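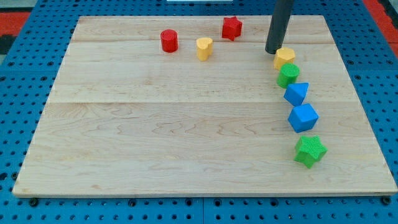
Plaveck Municipal Tree Inventory – Data Card

Version 3, released in June
Maintained by the Parks Office of the Town of Plaveck

Summary

The Plaveck Municipal Tree Inventory is a table of street and park trees standing on land owned by the town. It holds 2140 records, one per tree, gathered over two growing seasons. Each record gives the species, the trunk diameter, a condition rating, and the position of the tree to the nearest meter. The inventory covers the districts of Indum, Jaber, and Old Catuvholm. Trees on private land are not included, even where their branches reach over a public sidewalk.

Files

trees.csv – the main table
species.csv – accepted names, common names, and codes
districts.csv – district codes and boundary notes
changes.txt – corrections made after each release

All files are in UTF-8 with a header row. Fields are separated by commas, and text that contains a comma is placed in double quotes.

Fields in trees.csv

tree_id: permanent number, never reused after a tree is removed
species_code: four-letter code, see species.csv
dbh_cm: trunk diameter at 1.3 m above the ground, in centimeters
height_class: A (under 5 m), B (5 to 12 m), C (over 12 m)
condition: 1 (good) to 5 (dead)
site_type: street, park, school, cemetery
east, north: local grid position in meters
survey_season: 1 or 2
remarks: free text, may be blank

Records by district

Old Catuvholm has the most complete coverage, including the churchyard and both sides of the canal. Indum accounts for 572 records, most of them lindens and Norway maples planted when the ring road was widened. Jaber accounts for 264. The low figure for Jaber reflects the large share of private gardens in that district, and users should not read it as a measure of total tree cover.

Method

Surveyors walked each street in pairs and measured trunks with a diameter tape. Where a tree divides below 1.3 m, the largest stem was measured and the word "multi" was entered under remarks. Heights were judged by eye against a marked pole and are given only as classes. Condition was rated from the ground, in leaf, between May and September. No climbing inspection was carried out and no cores were taken.

Species were identified in the field. When the two surveyors did not agree, a leaf or twig was brought back to the office for checking. The code UNKN remains on 114 records, almost all of them young trees in recent plantings. Hybrid planes and hybrid elms are recorded at the genus level only.

Known problems

Positions along Mill Street in Indum were taken under a dense canopy and may be off by up to 6 m. Diameters from season 1 were rounded to the nearest 5 cm, while those from season 2 were recorded to the nearest 1 cm. The two should not be combined for growth estimates. Some trees removed during storm work after the survey are still listed; they are marked in changes.txt as reports come in.

Condition ratings differ slightly between survey teams. A comparison on a shared set of trees in the cemetery showed that ratings 2 and 3 were the most often exchanged.

Intended use

The inventory was prepared to support pruning schedules and the planning of new plantings. It is also suitable for teaching and for general study of urban tree cover. It is not a safety assessment. A rating of 1 or 2 does not mean that a tree has been found free of risk, and the table must not be cited for that purpose in insurance or property matters.

Terms

The data may be copied, changed, and shared, provided that the Parks Office is named as the source and that changes are noted. Suggested citation: Town of Plaveck Parks Office, Plaveck Municipal Tree Inventory, version 3.

Corrections

Please send corrections to the Parks Office in writing with the tree_id and, if possible, the nearest house number. Accepted corrections appear in the next release.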